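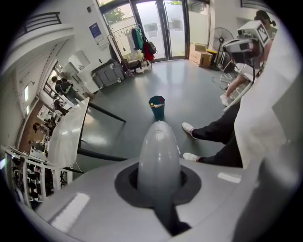
4 min read

Descaling interval for a small boiler machine on hard water

pelham_k
I have a Skavonetti single boiler, bought used last July. Tap water here tests at 220 ppm total hardness, measured with a drop kit and repeated twice. The manual says to descale every 4 months. The shop that sold it to me says never descale, use softened water and leave the boiler alone. These can't both be right for my water. Machine pulls four shots a day and steams milk for two of them. Looking for numbers if anyone has them.

rustbelt_brew
Hardness alone won't tell you much. You need alkalinity. Scale is calcium carbonate, so you can have 220 hardness with low alkalinity and get very little of it, or the same hardness with high alkalinity and plug the steam valve before Christmas. Test both and post again.

pelham_k
Alkalinity is 160 as CaCO3. Should have put that in the first post.

rustbelt_brew
Then you are scaling, and the steam side is worse than the brew side. Water leaves the boiler as steam and the minerals stay behind. Descale on the manual's schedule until you fix the water, then stop.

V. Haque
I disagree with the first half of that. I service these machines and most of the damage I see on the bench comes from descaling a boiler that already has heavy buildup. The acid loosens flakes, the flakes travel, and they lodge in the gicleur or the solenoid. Now you have a blocked machine that was working the day before. If it has gone since July on that water with no descale, I would open it first and look. Pull the heating element, replace the gasket, clean by hand.

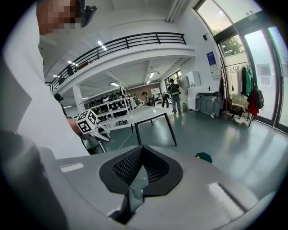 On the Skavonetti the element flange is held by 4 bolts. Unplug the machine, let it go fully cold and drain it before you touch them. Loosen in a cross pattern. If one binds, stop and use penetrating oil overnight, as the brass threads strip easily. Do not reuse the gasket. The Rathnayake fiber ones fit and seal better than the stock part in my experience, but either will hold.

rustbelt_brew
That's a lot of disassembly for a home user. A citric acid soak at a mild concentration, drained and flushed three times, has worked on every machine I've owned.

V. Haque
How many of those had the previous owner's scale in them? His is used. Neither of us knows what is in that boiler.

rustbelt_brew
Two of them were used. Fair point about not knowing, though. I still think a weak soak is lower risk than a stripped thread.

tamp_and_twist
Whichever way you go, don't use vinegar. The smell stays in the lines for weeks and it is slower than citric.

Also look at the Zalum inline cartridge. It is ion exchange, so it swaps calcium for sodium. It does nothing to alkalinity – your 160 stays 160 – but without the calcium there is nothing to form scale. Rated for 1,000 liters. At home volumes the resin should be replaced on age well before you hit that.

lowflow
Sodium-exchanged water at 160 alkalinity tastes flat to me. The bicarbonate buffers the acids and lighter roasts go dull. I mix distilled with tap, one part tap to three parts distilled. For pelham_k that gives hardness of 55 and alkalinity of 40. No resin, no cartridge, just a jug.

tamp_and_twist
Taste is a separate question from scale. He asked about scale.

lowflow
He's going to drink it.

V. Haque
The blend is fine for both. Check chloride too if you can get the figure from your water report. Softening does not remove it, and it pits stainless boilers. A brass or copper boiler is less of a worry.

pelham_k
Boiler is brass according to the parts diagram. Chloride on the utility report is 18.

Plan is to order the gasket and open it up – I have the tools and would like to know what is in there. After that, blended water. I was using Prerano test strips before the drop kit and they read 120 for the same tap, so I'm not going back to those.

rustbelt_brew
Strips are only good for telling soft from hard. Post what you find on the element. If it's clean I'll want to hear about it.

27 April 2023
pelham_k
Opened it. Element had a chalky layer a bit thicker than a fingernail, worst at the waterline. Three bolts came out easily, the last one needed oil overnight. Scraped it with a plastic tool and wiped the rest down with citric. Loose flakes were sitting in the bottom of the boiler, so I'm glad I didn't soak it closed. New gasket is in. Slight weep at the flange on the first heat, so I let it cool and snugged the bolts. Will check it again this weekend.

V. Haque
Don't keep tightening it. If it still weeps, take it off and check the flange face for leftover gasket.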